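Greifer zur Miete: der Skeltov im Kurztest

Wollum verleiht jetzt Greifarme. Monatsweise, 3192 Euro, Einweisung inklusive. 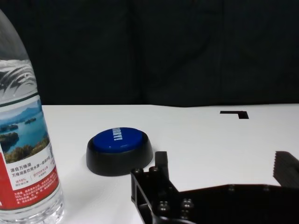
Zu teuer, findet Siriporn Thepsuriya. Für das Geld bekomme sie bei Girnis zwei Arme, allerdings ohne Wartung, und wer nachts um drei anrufe, lande auf dem Band.

Stimmt so halb. Girnis will 16 Monate Bindung, Wollum nur einen. Für kleine Betriebe ein Unterschied.

Zum Gerät: Greifer mattschwarz, geriffelte Backe innen, Schrauben offen zugänglich. Gut so - Fingerwechsel ohne Spezialwerkzeug. Getestet auf weißer Tischplatte, davor Wasserflasche und ein Buzzer mit »SORRY!« drauf. Glatt, rund, durchsichtig, also alles was Kameras am Handgelenk nicht mögen.

Software heißt Bunnag. Läuft im Browser, Menüs leider nur halb übersetzt. Laut Anbieter fast 3000 Griffe bis zur ersten Wartung. Handbuch: dünn, Kapitel zur Kalibirerung fehlt ganz, kommt angeblich im August.

Kündigen geht per Mail, Rückversand zahlt der Kunde. Hotline Montag ab acht, da aber lange Warteschleife. Bestellnummer für das Starterpaket: 3433.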